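Accueil > Maison & atelier > Rangement > Visserie et petites pièces

Lecture : 6 min

Trier la visserie du garage sans y passer l'hiver

Mis à jour le 22 janvier

Bon. Le bocal à vis. Tout le monde en a un, moi j'en avais plusieurs, plus un tiroir de cuisine, plus une boîte à biscuits tellement lourde que l'étagère penchait. J'ai tout vidé, tout trié. 3 094 pièces, j'ai noté au fur et à mesure sur un carton parce que je voulais savoir. Dont 863 vis à bois, ce qui est ridicule pour quelqu'un qui monte une étagère par an.

Notes en vrac, dans l'ordre où je les ai prises, à peu près.

Avant de commencer

Une plaque de four. La vieille, celle avec les rebords. On verse dedans par petites poignées, ça roule pas par terre. Surtout pas tout d'un coup, on se décourage.

Un aimant dans un sac congélation. On passe le sac au dessus du tas, l'acier monte, on retourne le sac, ça tombe. Ce qui reste : laiton, alu, nylon, certains inox, et les miettes. Les inox A2 collent un tout petit peu parfois, ne pas s'y fier pour les reconnaître.

De la lumière. Lampe de bureau posée bas, de côté. Les filetages ressortent beaucoup mieux qu'avec le néon du plafond.

Un pied à coulisse même à trois sous. Le mien vient de chez Flunilport, l'écran bave un peu, ça suffit largement. Sinon une réglette et une plaque percée de trous connus.

Ce qu'on jette

Vis foirées. Têtes mangées. Chevilles déjà servies, même celles qui ont l'air bien. Les petites clés de meubles en kit : en garder 2 de chaque taille, le reste à la ferraille. Tout ce qui est rouillé au point de tacher les doigts.

La rouille légère se rattrape : vinaigre blanc une nuit dans un pot en verre, rinçage, une cuillère de bicarbonate dans l'eau de rinçage, puis séchage au four éteint mais encore tiède. Une goutte d'huile après. Pas le zingué par contre !! le vinaigre bouffe le zinc et la pièce ressort grise et moche.

Les clous tordus, non, on ne les redresse pas. Mon grand-père le faisait. Il avait le temps.

Ce qu'on garde, et comment

J'ai essayé par projet (salle de bain, vélo, volets). Mauvaise idée, au bout d'un mois tout est mélangé. Par longueur seule, pareil. Ce qui marche chez moi : d'abord la famille, ensuite le diamètre, et la longueur seulement si on en a beaucoup.

Les familles :
- vis à bois et agglo
- vis métaux, avec leurs écrous dans la case d'à coté
- rondelles, plates et grower ensemble, tant pis
- chevilles
- électricité (dominos, cosses, fusibles)
- bizarreries

La case bizarreries est importante. Si elle n'existe pas, on recommence un bocal dans les trois semaines.

Pour les petites quantités, les boîtes à casiers avec couvercle à charnière. Plastique teinté ou transparent, on voit au travers, on n'ouvre que la bonne.

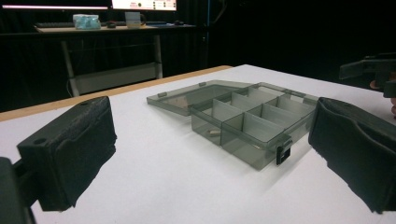
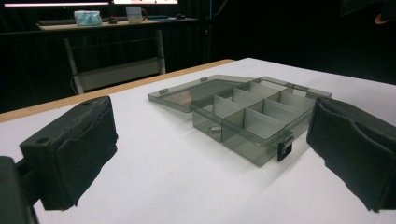
Boîte à casiers fumée, couvercle ouvert à plat. 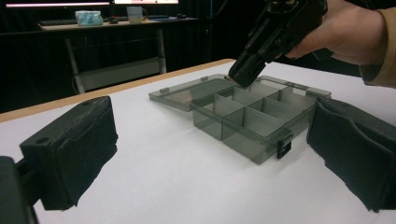
Avant d'acheter, vérifier si les petites cloisons montent jusqu'au couvercle. Sinon les rondelles passent d'une case à l'autre dès qu'on met la boîte debout, et on a trié pour rien. Test en magasin : un grain de riz ou une petite rondelle dans une case, fermer, secouer, rouvrir. Le vendeur de chez Wikasberg m'a regardé de travers mais j'ai évité un mauvais modèle comme ça.

Si on a déjà acheté le mauvais modèle : une feuille de mousse fine, celle des emballages d'assiettes, découpée à la taille du couvercle. Elle s'écrase un peu à la fermeture et bouche le jour. Deux points de colle, pas plus, il faut pouvoir la changer.

Ne pas remplir à ras bord. Aux deux tiers, sinon on ne peut plus attraper une vis avec les doigts et on finit par renverser la boite pour en avoir une seule.

Les lourdes en bas de l'étagère. Tirefonds, boulons de 10, équerres : dans des vraies caisses ou des boîtes de conserve rincées avec le bord bien rabattu. Le plastique mince casse l'hiver dans un garage pas chauffé, surtout aux charnières.

Étiquettes

Pas d'imprimante, pas de machin à ruban. Ruban de masquage et feutre permanent, écrit GROS. Sur la tranche de la boîte et pas sur le dessus (quand elles sont empilées on ne voit que la tranche). J'écris le diamètre, la longueur mini et la longueur maxi, par ex. 4 x 20-40.

Le ruban de masquage sèche et se décolle en été. Je refais tout en août, quand il fait trop chaud pour bricoler autre chose, ça prend un quart d'heure. Ceux qui veulent du durable : une bande de scotch transparent par dessus.

Pour les chevilles, coller une vis qui va avec sur l'étiquette, un morceau d'adhésif et hop. Ça évite de tester dans le mur.

L'humidité

Garage humide chez nous. Les sachets de gel de silice des boîtes à chaussures : un par boîte, dans la case bizarreries. On les repasse au four doux de temps en temps, si le sachet supporte (regarder dessus, certains fondent). À défaut un bâton de craie d'école, ça absorbe un peu, moins bien.

Jamais de riz à demeure. Ça attire les souris. Je le sais maintenant.

Quelques gouttes d'huile fine sur un chiffon, et le chiffon dans la caisse des boulons. Change tout pour l'acier brut. Attention pas d'huile avec les chevilles plastique ni près des joints caoutchouc.

Acheter moins

Les boîtes de 100 sont presque toujours mieux que les sachets de dix, pour les tailles qu'on utilise vraiment. Chez moi c'est la 4 x 40 et la 3,5 x 30, torx toutes les deux. Pour le reste, acheter à la pièce quand c'est possible. La quincaillerie Yalçınkaya à côté de la gare le fait encore, on prend ce qu'on veut dans les tiroirs et ils pèsent.

Les assortiments « tout en un » de chez Asport et compagnie, bof. Plein de tailles qu'on n'utilise jamais et trois vis de la bonne. J'en ai acheté un, j'ai gardé la mallette.

Passer au torx petit à petit. Ne pas tout remplacer, juste ne plus racheter de cruciforme. En deux ou trois ans le stock se renouvelle tout seul et on arrête de massacrer des têtes.

Garder le tri en état

Un seul pot d'attente. Petit, genre pot de yaourt en verre. Tout ce qui traîne dans les poches y va. Quand il est plein on trie, cinq minutes. S'il est grand, on est reparti pour un tour.

En démontant un meuble : sachet, vis dedans, sachet scotché à l'interieur du meuble. Pas dans le stock.

Et vider les poches avant la machine à laver. Joint de hublot fendu par une vis à agglo l'an dernier, réparation plus chère que toute ma visserie réunie.

Prochaine fiche : les mèches et forets, comment reconnaître ceux qui sont morts.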